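Sorting and Packing Help Wanted, Jilton Household Reuse, Marano Street

Posted in: Part time / Warehouse and stockroom
Openings: three
Pay: $21 an hour, paid every other Friday
Hours: 20 a week, afternoons and early evenings
Length: 12 weeks to start, could go longer

We need people for the back tables. Soon please. The fall donations are coming in faster than we can get them on shelves and the hallway is getting narrow.

What we do: take in household stuff, mostly kitchen and kids' room, check it, wipe it, sort it, pack it into move-in boxes for families getting a first apartment. Also a small shop up front, open to everybody. The packing side is in the Yatsenko building, ground floor, door on the Marano Street side. Don't use the front entrance, it's the shop and they will just send you around.

The work

Unpacking donation bags and boxes at the tables
Checking for chips, cracks, missing lids, dead batteries
Wiping down. Warm water and a cloth for most of it, the spray is only for greasy things
Sorting by room, then by size
Wrapping breakables in paper
Packing the Hana boxes (our standard move-in kit, there's a packing list taped inside each lid)
Flattening cardboard at the end of shift
Telling somebody when the tape runs out BEFORE it runs out

You'd be standing most of the time. There are stools. Lifting too, mostly light, but a full kitchen box is heavy and you'll want to be okay carrying one from the table to the cart. If lifting is a problem say so in your email, we can usually put you on wrapping or on the lists.

Who we're looking for

No experience needed. Really. If you've packed up a kitchen for a move you have done this job already. Patience with small parts helps a lot. So does being able to read a list and stick to it when it gets loud. Some Spanish would be nice, not required. You need to be 18 or over for the evening shifts because of the loading door.

Not a great fit if you get bored fast or if dust bothers you, some of the boxes have been in garages a long time.
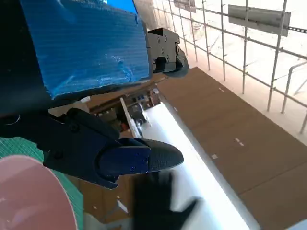
Sorting goes by shape first and room second, and this trips up new people so we're putting it in the ad. Flat things stack, long things go in the upright bins, and anything big, smooth and round gets its own spot so it doesn't roll into the glassware. The pink one in the lower left corner goes under that last rule. Color doesn't matter for sorting, only for the shop display, and the shop does its own. If you can't tell what somthing is, put it in the ask-me bin and keep going.

Training is one afternoon, paid, at the same rate. We go through the lists, the wrapping, where the carts live. After that you're paired with someone for your first week.

Shifts are 1 to 5 or 4 to 8, you tell us which you like and we try. Tuesday is delivery day so we need everybody who can make it. Closed Sundays.

Other things people ask: yes there's a break room with a fridge and a microwave. Yes you get first pick at the shop, staff discount, after your first month. Closed shoes please. Street parking is bad, the bus stops right at the corner. Bike rack by the loading door.

To apply, send a few lines on who you are, which days work and when you could start. Resume if you have one, fine if you dont. Or stop by the packing room on a weekday after 2 and ask for a form. We're reading these as they come in and would like all three spots filled before the end of October.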